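Vollero Handgreifer-Set: Lohnt sich das Komplettpaket für Aufgaben mit Kabeln und Steckern?

Gefragt von Hinata Fujimoto, 20. Oktober 2022
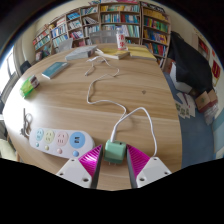
Wir wollen an der Hochschule Demonstrationen für einen zweiarmigen Aufbau aufnehmen, vor allem Kabel ein- und ausstecken, Ladegeräte umsetzen, Kabel aufwickeln. Ein Testgerät des Handgreifers von Vollero habe ich zwei Wochen lang ausprobieren können. Auf dem Tisch mit Ladegerät und Steckdosenleiste ging das Greifen gut von der Hand, bei den dünnen Kabeln war ich mir nicht so sicher.

Jetzt liegt das Angebot vor: 1.175 Euro für den Greifer mit Kamerahalterung und einem Satz Fingerpads, 1.817 Euro für das Paket mit Auswertesoftware (Pemorier) und einem Jahr Support. Der Händler sagt, ohne Pemorier müsse man die Greifweite selbst aus dem Video bestimmen.

Meine Fragen:
Hat jemand das größere Paket und nutzt die Software wirklich?
Wie lange halten die gerippten Pads, wenn man täglich aufnimmt?
Kommt man mit einem Greifer aus oder sollte man gleich zwei bestellen?

Julián Vidal
Wir haben das große Paket seit September im Einsatz. Pemorier ist brauchbar, aber kein Wunderwerk. Die Greifweite wird sauber erkannt, solange die Finger gut im Bild sind. Bei starkem Gegenlicht vom Fenster fallen einzelne Abschnitte aus, die muss man von Hand nachtragen oder wegwerfen. Wir lassen inzwischen die Rollos unten.

Zu den Pads: Bei uns waren nach 1.901 Aufnahmen die Rippen an den Spitzen sichtbar abgenutzt. Glatte Kunststoffgehäuse rutschten da schon manchmal weg, Bücher und Verpackungen gingen noch. Ersatzpads kann man einzeln nachbestellen, die Lieferung hat sich bei uns allerdings gezogen. Ich würde einen Satz auf Vorrat mitbestellen. Die Pads sind nur gesteckt, die Halter dahinter geschraubt - die Schrauben nach jedem Wechsel prüfen, bei uns hatte sich eine gelöst.

Dünne Kabel greift man besser quer zu den Rippen. Längs dazu verdreht sich das Kabel, sobald man zieht. Stecker am Gehäuse fassen, nie an der Leitung.

Für den zweiarmigen Aufbau braucht ihr zwei Stück. Mit einem könnt ihr nur die einhändigen Teile aufnehmen, und ein Ladegerät festhalten und gleichzeitig das Kabel abziehen gehört nicht dazu.

Demetrio Peñalver
Nimm das kleine. Software kann man selber schreiben.

Ainhoa Alcaraz
Selber schreiben geht, wenn jemand im Team Zeit dafür hat. Bei uns hat es deutlich länger gedauert als geplant, vor allem die Kalibrierung der Kamera. Frag beim Händler nach, ob die Lizenz pro Greifer oder pro Rechner gilt. In unserem Angebot stand dazu nichts, und auf Nachfrage hieß es pro Rechner. Damit reicht einmal das große Paket und einmal das kleine.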